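Thread: Do you reset the table between every run?

bistley_bench wrote:
Writing up house rules for our arm and I'm stuck on one. Kausar Sial wants every object back on its tape mark before each run. I say let things drift a little, or you only ever test one layout. We did 80 runs my way in September and I liked the variety!

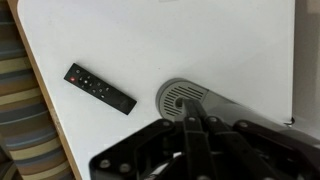
My other rule is speed — I cap the arm at 200 mm/s any time a hand could reach the table, no exceptions for "quick fixes."

mengal3147 wrote:
Agree on speed, not on drift. If you can't rebuild the layout you can't compare two runs. Pick your layouts ahead of time, number them, log the number.

stetis_kb wrote:
Drift is fine if you save a photo at the start of each run. Tape marks are a pain.

bistley_bench wrote:
OK, numbered layouts I could live with. Kausar will be smug.
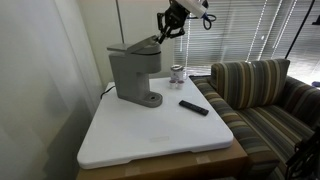 Still want a rule for lids and hinges though. I'm thinking a force limit plus one person on the stop button — does anybody do 2?

mengal3147 wrote:
One is plenty if they're not also typing notes.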